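### 4.2 Layout of the play kitchen table

The third part of the study concerned the way in which toy kitchen items are set out before play begins. Earlier work at the Inville nursery had suggested that children reach first for whatever lies nearest the edge of the table, and that the larger vessels are often used as holders for smaller things. It was therefore decided that the layout should be kept simple, with enough clear surface between the items for a child to move one without disturbing the next.

All sets were purchased through Hviid and checked for missing parts before use. The budget allowed for 3000 kroner per site, of which 600 was set aside for replacements. A total of 193 play periods were recorded across the sites, each lasting 900 seconds. Staff were asked to lay the table before the children entered and to leave the room tidy afterwards, but no instruction was given as to which foods should be placed with which vessels.

The items fall into two groups. Vessels and utensils include the pan, the spatula, the colander and the plate. Foods and condiments include the fruit pieces and the ketchup bottle. Rissanen and Lund coded each period separately, and differences were settled by discussion. Where an item rested on or in another, the pair was entered as a single placement; the ketchup bottle on the plate and the spatula across the pan are both of this kind. Items standing alone were entered by their nearest neighbour. The small holes in the tabletop were used as fixed points when distances were noted.

Figure 3 shows the table with the white top, which was used at the Gallham site throughout May.
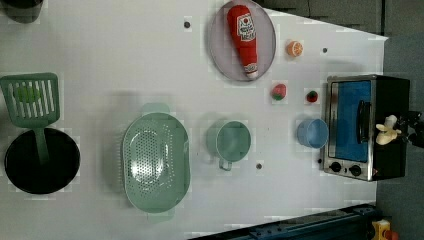
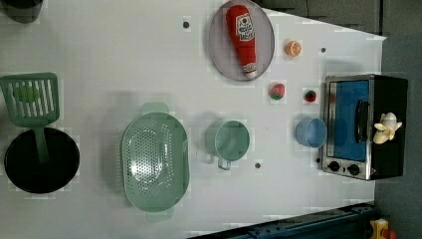
**Figure 3.** Toy kitchen items on the white table, with the colander between the pan and the plate.

Poul Ketilsson, commenting on a draft of this section, objected that a colander and a pan are not equal choices for a young child, as the colander invites filling and the pan invites stirring, and he asked that the two be reported separately in the tables. The authors have followed this advice in Section 5, although the combined totals are kept in the appendix for comparison with the Inville data.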